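Chapter 4
Working with Drawers and Doors

In Chapter 3, teams taught a robot arm to reach a point in open space. Most household tasks ask for more. A drawer moves along a fixed path, and an arm that pulls even slightly off that path will bind the drawer or shift the whole cabinet.

This chapter follows the student project at Kurkby Technical School, where a class of 18 prepared for the Molefe Home Tasks Challenge. The rules gave each team 16 minutes to open a lower drawer, place a small item inside, and close the drawer again. Objects resting on top of the cabinet were to stay where they were.
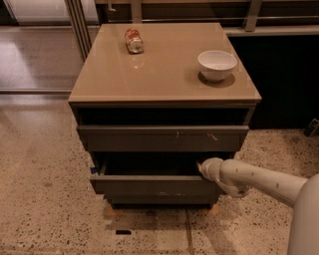

The class divided the task into stages – approach, contact, pull, release – and kept a written log for each one. By the end of the term the log held 61 entries. Several are reprinted in Section 4.3, with the students' own notes on grip position and pulling speed.

Before reading further, review the terms "end effector" and "degree of freedom" in Chapter 2. You will also need your team notebook and a tape measure. Section 4.1 begins with the direction of the pull and how to find it from the front panel of a drawer.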